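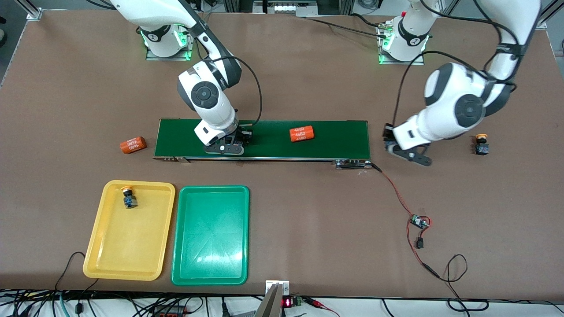 Two white robot arms at a green conveyor belt.

Home > Garage & Workshop > Electric Karts and Buggies
Tagged: controller, battery, gearing, cutting out
Search all topics Go

Home-built electric kart cuts out on the hill, fine on the flat

posted by mudflap_kit, 2019-05-26

I built a single-seat kart over the winter from the Olatunji plans, the steel tube version with the solid rear axle. It has a 2,000 watt brushless motor, chain drive to the axle, and an Aser controller that came matched to the motor. Battery is a used lithium pack out of a mobility scooter. The seller said it was the right voltage for the controller and it does read right on the meter.

On the flat it runs very well. Our driveway goes up to the road though, and about halfway up the motor just stops. No slowing down first, it simply goes dead. The display on the dash goes dark too. If I turn the key off and wait a bit, then turn it on again, everything comes back and I can drive away as if nothing happened. If I try the hill again it does the same thing in nearly the same spot.

Things I have done so far: checked all the crimps, swapped the throttle pedal for another one, bypassed the brake cutoff switch, moved the controller to where it gets more air. None of it changed anything. The controller is barely warm when it quits. The main fuse has never blown.

The rear tires are larger than the plans call for. I used 457 mm ones because I had them from a garden trailer. I did not change the sprockets to suit. Could that be enough to cause it, or is the controller bad? A new one is not cheap and I would like to be sure first.

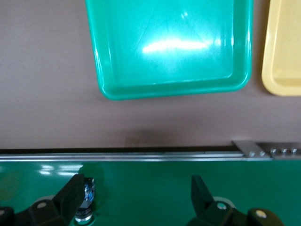 I should add that I weigh more than the driver the plans were drawn up for, but not by a lot. The plans say the kart should climb a moderate slope from a standing start, and ours is not steep. My neighbor can push a full wheelbarrow up it without stopping.

3 replies

chainside

The dark display is the clue. If the controller were shutting itself down for heat or low voltage, the display would normally stay lit and show a fault, or at least blink. When everything goes dead at once, the supply has gone, and on a lithium pack that means the protection board inside the battery has opened. Turning the key off takes the load away and lets it reset.

A scooter pack is built for a gentle machine. Its board may be set for a lot less current than your controller will ask for on a hill. Look for the maximum continuous discharge on the label. If it is not on the label, open the case (carefully, lithium packs do not forgive a dropped wrench) and look for a part number on the board. Then compare it with the battery current limit printed on the controller.

To prove it, clip a voltmeter straight across the pack's output leads, tape it where you can read it, and drive up the hill. There are two things you might see. If the reading falls steadily and then drops to nothing, the cells are tired and sagging. If it holds up well and then drops to nothing, the cells are all right and the board is tripping on current. In both cases your controller is not the problem.

And yes, the tires matter. A bigger tire is the same as taller gearing, so the motor has to pull harder for the same climb and draws more current doing it. Fit a larger axle sprocket. You will lose some top speed on the flat and you probably won't miss it.

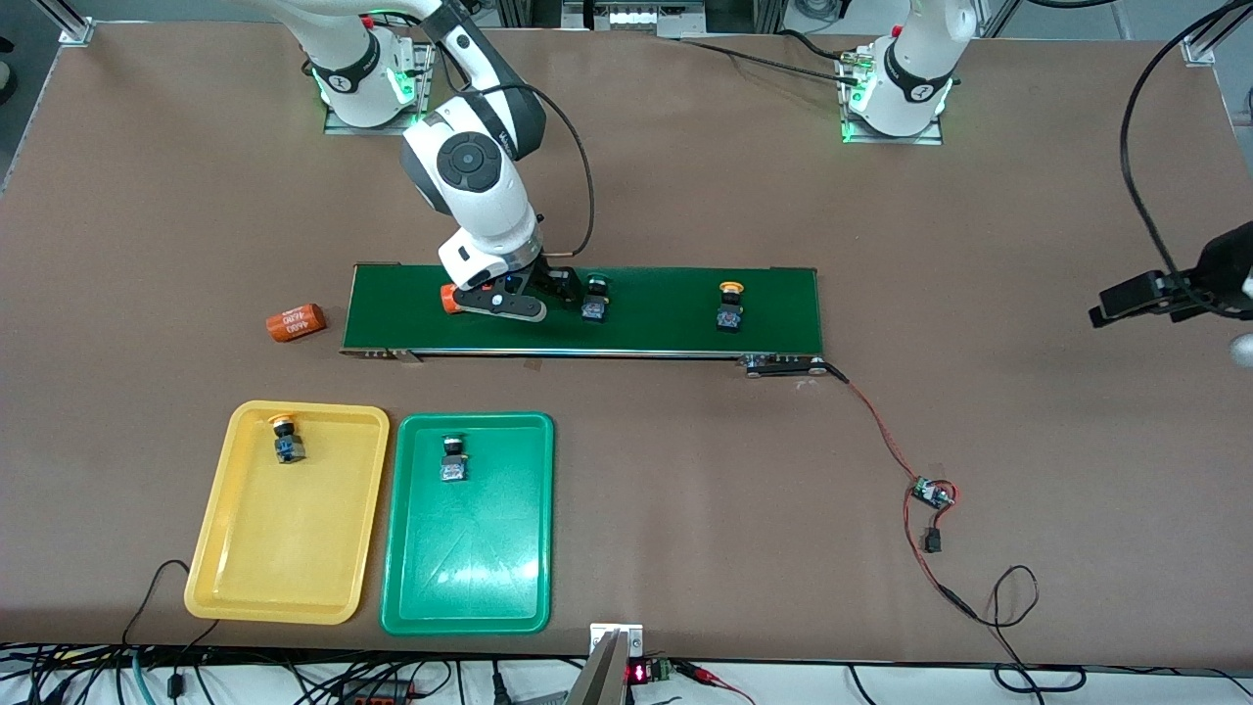 If you find the pack is the weak part, don't bridge across the protection board to get around it. People do this and some of them lose a garage. Either get a pack with a proper rating or turn the current down at the controller. Some of the Aser ones have a loop of thin wire you can join for a lower limit — check the sheet that came with yours, I have only seen the older type.

oldtrikes

Had same thing with a Jetberg motor. Was the key switch. Cheap switch, full current going through it. Put in a contactor and never had trouble again. Worth a look.

bench_vise_ray

I would do the voltmeter test before buying anything. One more cause that fits: the throttle runs on a 5 volt feed from the controller, and if that feed shorts against the frame some controllers shut off completely, dash and all. On a hill you lean back, the seat moves, and the wire gets pinched. Mine had rubbed through under the seat bracket. It is less likely than the battery, but it costs nothing to look.

On gearing, don't guess. Jack up the back, run it at full throttle and count the axle speed with one of those cheap tachometers. Mine showed 700 rpm at the axle with no load, and with small tires that was plenty. With tires the size of yours I would want it slower than that. I bought my sprocket from Tredex and had to open out the bolt holes, so measure your hub before ordering.

Also let the original poster's pack rest overnight and check it again. A reading taken right off the charger doesn't tell you much.

Related topics
Can I use a treadmill motor in a kart?
Contactor clicks but motor does not turn
Solid axle or one-wheel drive for a yard buggy
Chain keeps jumping off under load
Best way to mount a battery box low in the frame
Twist grip or foot pedal for a child's kart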